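Gorero returns bench: progress report, second quarter

Hello all, and thanks for bearing with me while I got this together. You asked for fewer charts this time and more about how things are going for the people on the bench, so I've taken you at your word (the spending sheet is attached separately and is as dull as ever).

A quick recap for anyone new to the fund. We run the sorting bench for returned and mixed household bits: toys, kitchen things, sponges, odds and ends that come back to the Plultivberg depot in sacks. Until this spring every single item was picked up, looked at and put in a tray by hand. Your grant pays for the trial cell at Gorero, for the training hours, and for cover while people are away from their normal shift.

The cell is two arms and one cloth-covered table, and most of this quarter went on the boring but necessary business of picking things up. We lay out a mixed handful, hard and soft, big and small, and work through it item by item. Blocks were quick. Soft and lumpy things took us ages! We ended up rewriting the grip settings twice, and Mthembu, who supplied the software, were very patient on the phone.

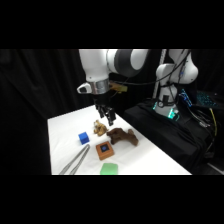
Sylvie Boychuk wants it put on record that the arm is welcome to the sacks of hard plastic, all of it, tomorrow if we like, but she would not want to lose the fiddly stuff, as that's the part of the shift where you use your head and have a natter. She also asked why the people on the bench weren't in the room when the first item list was drawn up. Fair point, and I had no good answer. They have been in every planning session from April onwards, and the list is a lot better for it.

So, what has changed for the team? There are 27 people on the rota across both shifts, and six of them have now done the cell training. No hours have been cut and none will be during the trial, as we agreed with you at the start. What has shifted is the shape of the day. Trained staff do two hours at the cell and then go back to the bench, which has been kind to a few sore wrists, though a couple of people told me that watching an arm is more tiring than sorting. I believe them. I tried a full morning of it and needed a lie-down. We've since put a proper chair in and brought the tea break forward to 10.15.

Pay is the awkward one. Two of the six feel, quite reasonably, that looking after the cell is a step up and should be paid like one. I've written to Pruta, our payroll people, to find out what a small allowance would cost, and I'll bring you a figure next time. I'd rather sort that out before we train anyone else.

On the technical side we passed 2,000 logged picks in June, a bit later than planned (we lost a good week to a network fault that was entirely our end). Every pick gets checked against the wrist view afterwards, and the bench staff do that checking themselves. They're very good at it. They'll spot that the fingers came in a touch too low or at a funny angle long before I do, and their notes go straight into the next round of settings.

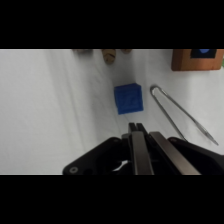
The notes have also changed what we ask the arm to do. Our original plan had it working through a whole sack from top to bottom. The team thought that was daft, and having watched it I agree, so we now split each sack first: easy, awkward, leave it to us. The third tray is bigger than I told you it would be in the bid, and I'd expect it to stay that way for the rest of the year.

Still to do before the next report: the allowance figure, a second training group, and a rewrite of the stop-and-call-someone sheet by the cell, which at the moment reads as if a lawyer wrote it. Sylvie has offered to have a go at that. We're also slightly underspent on cover and I'd like your permission to move the difference into training. If you're happy with that, a one-line email will do me fine, and do come and see us in July if you can. Mornings are best.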